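4. Importing Notes from a Local Folder

Notevine can read plain text files stored on your computer and add them to a notebook. Complete Section 3 (Creating a Notebook) before you start.

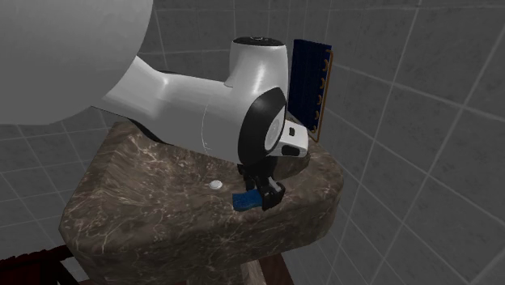 Teverby, February

The steps in this section apply to version 9 of the desktop program. Menu names in older versions may differ.

1. Close any other program that has the source files open.
2. In the File menu, select Import, then Local Folder.
3. Select the folder. Subfolders are included by default. To leave them out, clear the Include Subfolders box.
4. Set Text Encoding to UTF-8. If accented letters look wrong in the preview pane, select Western and check the preview again.
5. Click Start. A folder of 200 files takes roughly 2 minutes.

Note: File names become note titles. Titles longer than the limit set under Preferences are shortened, and the full name is kept in the Source field.

Caution: Do not rename or move the folder during an import. Doing so stops the process and leaves a partial notebook, which must be deleted by hand.
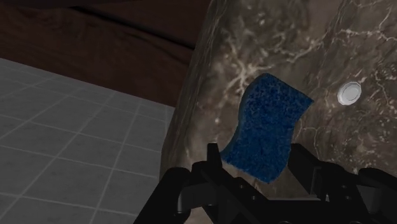
6. When the status line reads Finished, click View Log. Skipped files are listed at the end.
7. Save the log if you plan to run the import again. Notevine clears it on exit.

Error 1008 means that a file is locked or that your account does not have permission to read it. Change the permission, then repeat steps 2 through 5 with Skip Existing Notes selected.

Tags are not created during import. See Section 5, Adding Tags to Several Notes.

Section maintained by Urmas Kairys.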